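Home Stations Parts Support FAQ Contact

Proltton Tabletop Station – Frequently Asked Questions

Last updated 29 Sep 2020

These are the questions we get most often from labs and schools thinking about renting or buying a Proltton. If yours isn't covered, write to the Sendberg support desk using the address at the bottom of the page.

What is the Proltton station?

It is a robot arm on a stand, sold or rented together with a table, a cloth and a set of plastic dishes. You use it to practice and record pick-and-place tasks: putting a cup in a bowl, moving a bowl to a corner, clearing one side of the table. The arm is driven by hand or by a program you load yourself.

What comes with it?

The arm, the gripper with two fingers, the stand, the control computer, the green table cloth, the dish set and all cables. Chairs are not included. You will need your own monitor and keyboard.

Is there more than one version?

There are two. The 711 is the version most customers rent. The 724 has the same arm and gripper with a longer cable run to the computer, and it suits rooms where the computer has to sit behind a partition. Everything else on this page applies to both.

What can the gripper pick up?

Anything light with a rim or wall that a finger can get around. Cups are the easiest and we suggest starting there. One finger goes down inside the cup and the other stays outside. The cup will often tilt a little when it is lifted. If the tilt matters for your task, lower your grip height in Darko and try again.
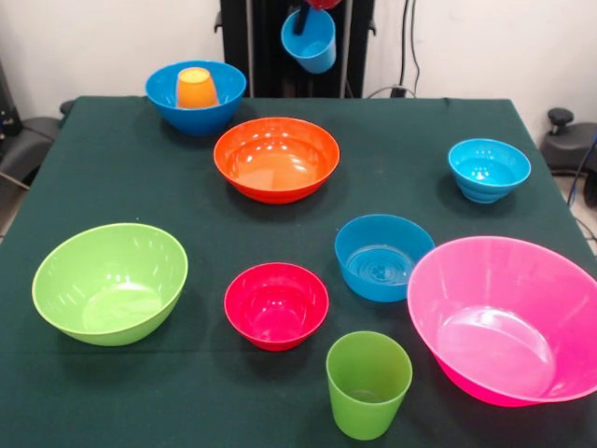
A light blue cup held in the gripper over the back of the table.

Large bowls are harder. The gripper takes them by the rim only, and if the grip is too shallow the bowl will turn. Glass and ceramic are outside what we support. Customers have asked about metal bowls too, and the answer is that they work but they mark the finger pads, and pads are not covered by the rental.

Why plastic dishes in such bright colors?

They are cheap to replace and easy to name out loud. "Put the orange cup in the blue bowl" is a clear instruction to anyone working at the table. The colors also show up well against the dark green cloth. A few items are close in color on purpose, so that you can test whether your program is going by color alone or also by shape and size.

Can I use my own objects?

Yes. Keep them light and dry, and keep them off the very edge of the table, where the arm has less reach. If an object rolls, put something under the cloth to stop it. We have seen people use a folded strip of felt for this.

Do the dishes have to be laid out a certain way?

No. Darko comes with a few starting layouts, but most people drop them after the first day and make up their own. Leave enough space between dishes for the fingers to come down. If two items are nearly touching, the gripper can still reach the outer side of either one, but the side where they meet is out of play. Cups can start out inside a bowl if the cup rim stands above the bowl rim.

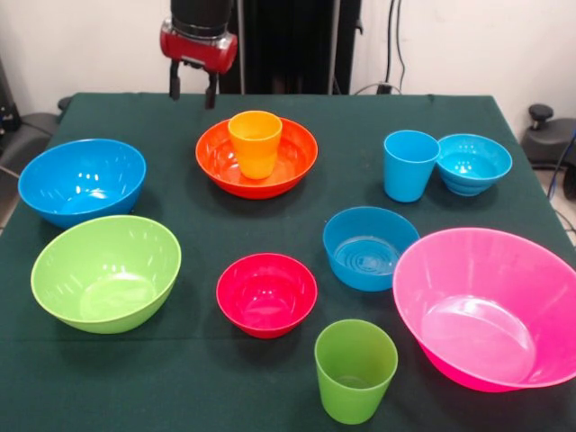 Gripper open at the back of the table. The orange cup is standing in the orange-red bowl.

What is Darko?

Darko is the software that runs the arm and saves your sessions. It is included in the price of both versions. It records arm position, finger opening and whatever cameras you have connected. Files can be exported at any time, and there is no charge for export.

Which cameras does it work with?

Most USB cameras. We do not sell cameras. One fixed view from the side of the table is enough for simple tasks. A second view from above helps with nested items, where the side view can hide what is inside a deep bowl. If you run more than one camera, check the clock setting in Darko before the first recording – it is off by default and should be on.

How much floor space do I need?

Enough for the table, the stand behind it and a clear path on all sides. The stand should be near a wall outlet. A hard, level floor is best. Tile is fine as long as the feet of the stand are not sitting across a raised grout line. Carpet is possible but you will need to level the stand again every few weeks.

What about the cables?

Route them away from the side where people walk. Extra length can be coiled on the floor or tied up on the stand. Leave some slack at the arm end so that nothing pulls tight when the arm reaches to the far corners.
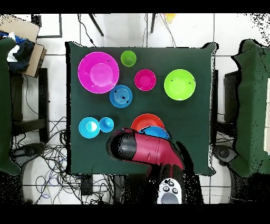 Check the slack again any time you move the table, even by a little. The most common support call we get is an arm that stops partway through a reach, and in most cases the fix is a cable that needs to be let out.

How long does setup take?

If we deliver, our installer will need the room for one morning. If you move the station yourself later on, allow 15 minutes for the level and zero check once everything is plugged in. The steps are in the printed guide and also under Help in Darko.

Do I need to know how to program?

Not to drive the arm by hand or to replay a recorded move. For anything beyond that, you will want someone on your team who is comfortable with Python.

Is it safe to have people at the table while the arm is on?

Keep hands off the table while the arm is moving. Pause the arm in Darko before you reset the dishes. Students should have an adult in the room. Long sleeves and loose hair should be kept back from the gripper.

How do I clean the cloth and dishes?

Dishes go in warm water with ordinary dish soap. Dry them fully before use. The cloth can be machine washed cold. It will crease, and small creases do no harm, but a fold high enough to tip a cup should be smoothed out. Spare cloths are on the Parts page.

How long can I rent for?

The shortest rental is one month. Rentals include up to 50 hours of remote support, and any hours you don't use do not carry over to a new rental. If you decide to buy during the rental, half of what you have paid comes off the price.

Where do you deliver?

From our Gurkdale workshop to any address we can reach by road in one day. For places farther out, ask first. We sometimes ship by freight and walk you through setup by video – this takes longer and the crate has to come back to us.

Are there any changes coming?

Replacement finger pads will be sold in pairs starting in January. Until then they come as single pads. Prices for rentals already signed will stay as they are.

Who do I talk to about a repair?

Anqi Guo handles repairs and parts. Please have your version number and the serial number from the back of the control computer ready, along with the last session file if Darko saved one.

Sendberg, Gurkdale | Contact the support desk: support@sendberg.example | © 2020 Sendberg. All rights reserved. | Back to top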